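Two-arm bench build: cable drag on the last joints, and how to fix the bases
Posted in Home & Shared Workshop Builds, August 2022
Viewed 2763 times

I am building a pair of small tabletop arms on a white bench with walls on three sides. The layout is copied from the Kondik plans, with one change: both arms sit at the near edge instead of on the back wall. The control board is a Nosum 4-channel, and all wiring leaves toward the front.

Problem: on the right arm the gripper drifts when the forearm is extended toward the center of the bench. Repeated moves to the same taught point land up to 4 mm off, always toward the base side. The left arm holds position. Both arms run the same firmware and the same gains. I have replaced the wrist servo and the error did not change.

The test job is picking up light, awkward items (a small basket, tomatoes on the stem), so payload should not matter.

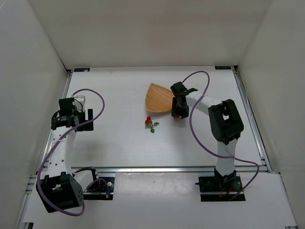 Both arms on the bench, purple cable still unclipped. Basket and tomatoes in the center.

Two things I would like to know. Is the cable stiff enough to cause this? And should the base plates be tied to the front rail, or is fixing them to the tabletop enough?

Flollar

Cable. I had the same thing with a cheaper one. Get thinner cable. Also check your screws.

sheehan_bench

Yes, the cable can do that. Look at the high loop over the right arm. A loop that size acts as a spring, and its force on the wrist changes with the pose. At full reach the small servos have little torque in reserve, so a steady side pull shows up as position error. The left cable also makes a wide curve beside its gripper, but if you use that arm folded back the effect will be smaller.

Test before buying anything. Power down, disconnect the cable at the gripper and tape it out of the way. Power up, run the arm to the taught point 80 times without closing the gripper, and mark the landing position on paper. If the spread drops, it is the cable. If it stays the same, look at the elbow: put a dial indicator on the forearm and push by hand. More than 2 mm of play at the wrist end means a worn horn or a loose frame screw.

To fix the cable, clip it to each link and leave a short service loop at each joint, only long enough for full travel. Keep the loops close to the joint axis. Fine-strand silicone wire helps, but routing comes first.

On the bases: bolt through the tabletop with a backing plate underneath. Tying to the rail as well is fine if the rail itself is stiff. If it flexes, both arms will share the movement and you will have a second fault to find.

While you are there, sleeve the loose wires by the left plate before they reach a moving joint.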